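Kit de pinza de dos dedos Moltberg para clubes y aulas de robótica
Referencia 261 · Tienda Plellwood · Material educativo

Si lleváis un club de robótica, ya sabéis que llega un momento del curso en que el cochecito sigue-líneas se queda pequeño y los chavales quieren que el robot coja cosas. Cosas de verdad, de las que hay por casa: un móvil con su funda, un estuche, un mando a distancia. Para ese momento preparamos la pinza Moltberg, y la verdad es que le tenemos mucho cariño.

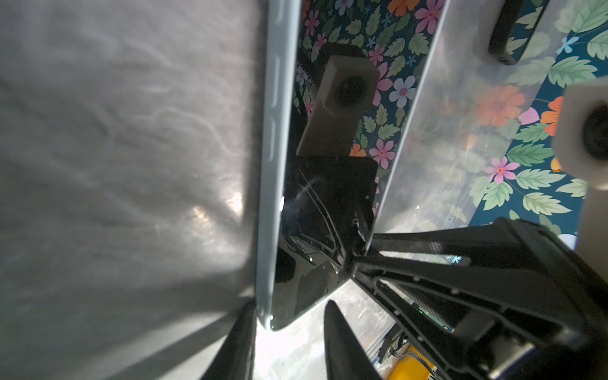
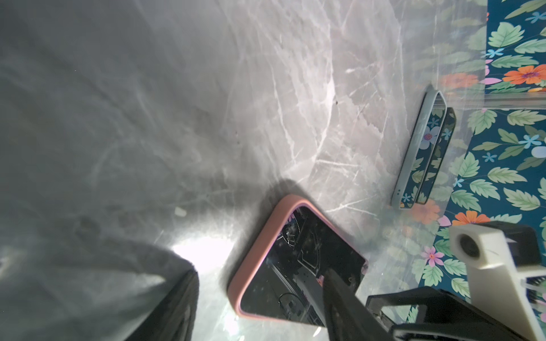

La idea nació en el taller de tarde que Thomas D'Amico lleva desde hace cuatro cursos en el centro cultural de Bultau. Thomas nos escribió un mes de mayo pidiendo una pinza que aguantara a un grupo de adolescentes con prisa (son palabras suyas), que se pudiera desmontar con un solo destornillador y que no obligara a comprar un brazo nuevo. Le mandamos un primer prototipo, nos lo devolvió con una lista de quejas larguísima y muy bien escrita, y de aquella lista salió casi todo lo que ahora va en la caja.

Qué incluye el kit
Dos dedos negros de repuesto, además de los dos que van montados
Cuerpo de la pinza con servomotor ya calibrado
Soporte para cámara de muñeca (la cámara se vende aparte)
Juego de cables con conectores rotulados
Bolsa de tornillería con 20 tornillos de sobra, que se pierden, ya lo sabemos
Destornillador
Cuaderno de prácticas en español, 4 unidades

Características
Peso de la pinza montada: 261 gramos
Carga máxima recomendada: 200 gramos
Montaje: placa universal, compatible con los brazos Makhubela de la serie escolar
Programación: por bloques o en Python
Edad recomendada: a partir de 12 años, con un adulto en el aula

Un apunte sobre la carga, que nos preguntan mucho. Los 200 gramos son para trabajar tranquilos toda la tarde, con agarres repetidos y algún que otro descuido. Pesad antes los objetos que vayáis a usar, sobre todo los teléfonos, porque hay modelos que con la funda puesta se pasan del límite y entonces el servo se calienta y empieza a quejarse. Una báscula de cocina sirve perfectamente, y de paso los chicos aprenden a anotar el peso de cada cosa en la ficha de la práctica.

El cuaderno de prácticas
Lo escribió Thomas con su grupo y se nota, porque va al grano y tiene bromas que solo entenderán en Bultau (las hemos dejado todas). La primera unidad es de abrir y cerrar, sin más, hasta que la mano del alumno se acostumbre al mando. La segunda entra en los objetos planos, que son los antipáticos: un móvil tumbado sobre la mesa ofrece muy poco canto para agarrarlo, y hay que pensar bien por qué lado se acerca cada dedo. En la tercera se trabaja con objetos apoyados de canto, brillos y superficies que reflejan, un tema precioso para hablar de lo que ve una cámara y de lo que creemos nosotros que ve. La cuarta es un proyecto libre, con una hoja de planificación y otra para contar a las familias lo que se ha hecho.

Cada unidad ocupa dos o tres sesiones, según lo habladores que sean. Aconsejamos cambiar de mesa o de mantel entre una sesión y otra. Un programa que funcionaba de maravilla sobre un fondo liso puede desorientarse con uno estampado, y es mucho mejor descubrirlo en clase que en mitad de una competición con el jurado delante.

Si os presentáis a competiciones
La pinza se puede usar en cualquier prueba que admita efectores comerciales, pero leed las bases antes de comprar, por favor. Algunas categorías exigen que los dedos sean de fabricación propia. Para esos equipos ofrecemos los planos de los dedos en formato editable, sin coste, a quien haya comprado el kit. Nos encanta recibir las versiones que salen de ahí: el grupo de Bultau ya va por su cuarto diseño y no tiene pinta de parar.

Cuidado y recambios
Limpiad los dedos con un paño seco al terminar. Revisad los tornillos una vez al mes, y apretadlos sin entusiasmo, que la rosca se pasa. Todos los recambios se venden sueltos, también los cables, y seguiremos teniéndolos mientras haya clubes que nos los pidan.

Pedidos para centros
Los centros educativos y las asociaciones pueden pedir presupuesto a nombre de la entidad y pagar a la recepción del material. Si necesitáis más de cuatro kits, escribidnos antes y los preparamos juntos, con los cuadernos encuadernados aparte para repartirlos por grupos. Y si tenéis dudas sobre si vuestro brazo lleva la placa adecuada, mandadnos una foto de la muñeca y os contestamos.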